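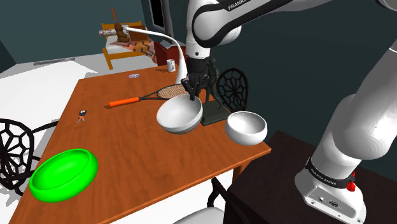
Simulation view: the arm at the white bowl, with the green one still waiting in front.

In November I must give our budget for next year, and the biggest line in it is a robot arm. I never bought one before. My colleague Nawal El Sherbiny did it at her old job at Prernwood, and her first advice was to spend time in simulation before I sign anything. So now I have a Franka arm on my screen and a table full of things, and I learn a lot about what I did not put in my list.

My first list had the arm, the gripper and shipping. It was too short. The arm needs something solid to stand on next to the table, and Fanby asks 384 dollars for a mounting plate alone. Then come spare fingertips, a second set of cables, and training for two people. I also forgot the bowls! We want to test with real dishes, and I put 100 dollars for them, which Nawal finds too generous.

The rim of a bowl is where I spend most of my evenings. When it is tilted, the fingers have to come from above at the right place, and I am still not sure if the standard fingers are enough for us. Custom ones from El Idrissi take 21 days to make. I wrote them in the budget as "optional" for the moment.

One question is still open for me. Bedolham offers a service contract for 18 months, but they want the full payment at the start. Our accounting does not like this. If you have signed something similar, please write me in the comments how you divided the cost between two budget years.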